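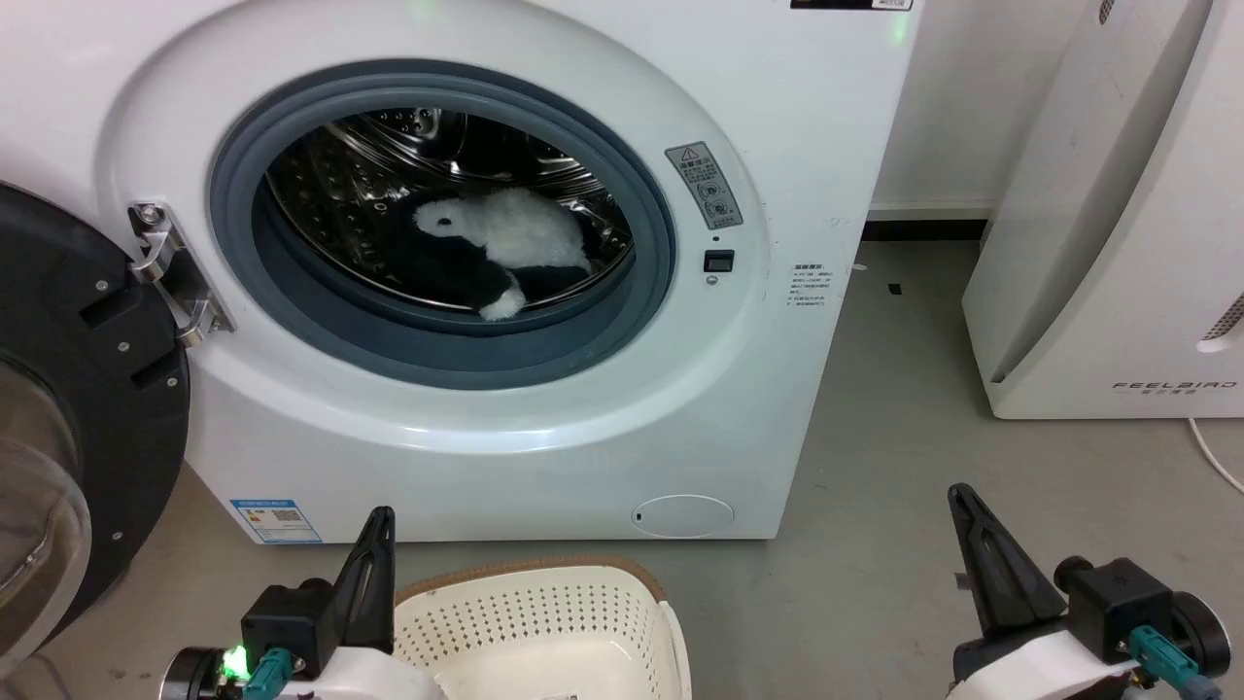
Never tumble dry them, is the first thing I was told, before I'd even sat down, and a stern voice from the next table agreed that heat is what ruins the fluff. I had come to the Garrido laundry on a Thursday to ask one of its two owners how you wash a stuffed animal, and clearly people have feelings about it!

The owner (she'd like to stay nameless, and I'd like to stay welcome) has been washing other people's soft toys for nine years. Her notebook says 1,030 of them so far. "I started with my son's rabbit," she told me. "It smelled like yogurt. I put it in with the towels and it came out looking like a wet sock, and he didn't speak to me till dinner."

So what does she do these days? She checks the seams first, with her thumbs, all the way around. "If there's a gap I can get a fingernail in, I sew it up. You don't want to be picking stuffing out of a drain." Then she feels for anything hard in the middle, a music box or a battery pack, and those get a sponge and a bowl of suds. Everything else goes in the machine, usually inside a mesh bag, cold water, gentle cycle, with the spin set low.

I asked about black and white toys, having ruined a panda myself. She laughed at me. "Cold water and a color catcher sheet. And don't leave it sitting in there afterward, that's when the dark part creeps into the white." She uses a liquid called Claro, one small capful, and she's firm about the capful. "People pour. Then they call me and say the fur is sticky."

We spent a long time on the door. She pulls the rubber ring back with two fingers and wipes in the fold, where lint and hair and the odd button eye like to hide, and she leaves the door open between loads so the drum can air out. I have owned a front-loader for 13 years and have wiped that fold maybe twice. (I went home and did it. I won't describe it.)
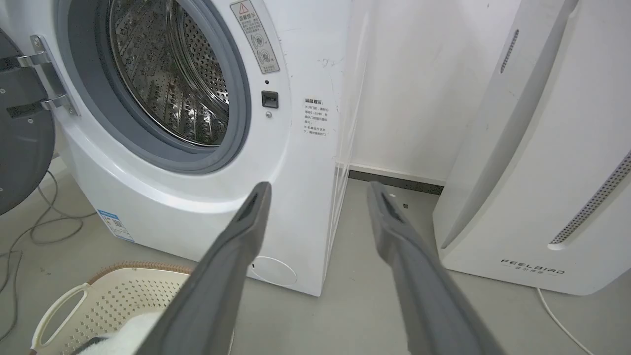

Front-loader with the door open, drum and rubber gasket showing.

And the little round cover down at the bottom? On her machines that's where the filter lives. "Towel on the floor, shallow tray, turn it slowly. I found a doll's shoe in there in December."

Drying takes patience. She squeezes the toy in a towel, fluffs it with a pet brush and sets it on a rack by the window, turning it whenever she walks past. A big bear from Risilham once took up that rack for days, and his family phoned every evening to ask how he was.

"He was fine," she said. "A bit flat on one side. I brushed him again before they picked him up."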